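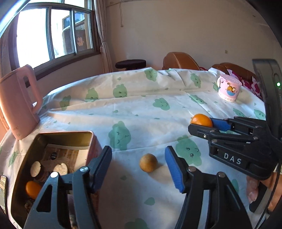
Two grippers, soft target. The one on the right is closed on a tangerine, just above the sheet.

Gidix practice gallery: hand-held grippers in home settings

This page goes with section 2 of the Gidix handling rules, revised in May. The rules cover hand-held grippers used to record household tasks, and they apply at all 17 homes on the Wuva list. The full text runs to 27 pages, so only the points that come up most often are repeated on this page.

Fruit and other soft items
Close the pads until the item is held, then stop. Do not squeeze to test the grip. If the skin splits, end the recording and log it as damage.

Two grippers at once
One gripper closes at a time. The other stays open and clear until the first item has been set down.

Bedding
Wrinkled sheets are allowed and should not be smoothed between takes. Keep pads from catching the fabric - lift first, then move sideways.

Kettles and mugs
A kettle near the work must be unplugged and empty. Mugs must be empty too, even when they are not part of the task.

Records
Roughly 1,075 recordings have been checked against these rules so far. Send corrections to the Pal desk. Rules for the Gorar kitchen tasks are on a separate page.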